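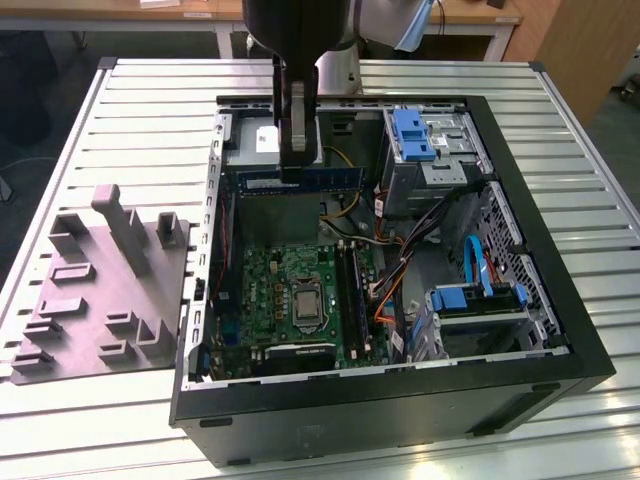
# Mirnwood boundary minutes

Transcribed minutes and written submissions from the long quarrel between Mirnwood and Arnville parishes over where one stops and the other starts. The two councils set up a joint working party to settle it. The working party produced paper, and this is the paper.

## What's in it

- `submissions/`: 514 letters from residents, one text file each
- `minutes/`: 49 sets of minutes, two of them disputed
- `reports/`: the interim report, the revised interim report, and the report
- `index.csv`: one row per document, 1417 rows before duplicates were dropped

The word "amicable" appears in every set of minutes. Please don't train a sentiment model on it.

## How it was made

Jaanus Hunt scanned the Jestmont library copies. Lurdes Magalhães corrected the OCR by hand, apart from the August bundle, which somebody typed on a machine with a failing letter "e". We left that one alone.

Names of private residents are replaced with codes (`R001` and up). Councillors keep theirs, as they were keen to be on the record at the time.

## Known problems

- Pilkington Lane is spelt 5 ways. `index.csv` uses the one on the road sign.
- Both versions of the disputed minutes are included, marked `_a` and `_b`. The order is alphabetical by parish and implies nothing. We have had letters.
- Appendix C of the report is missing. The report refers to it constantly.

## Licence

CC BY 4.0 for the transcriptions. Corrections by pull request, with a page number. Opinions on the boundary itself should go to either parish clerk, and will be minuted.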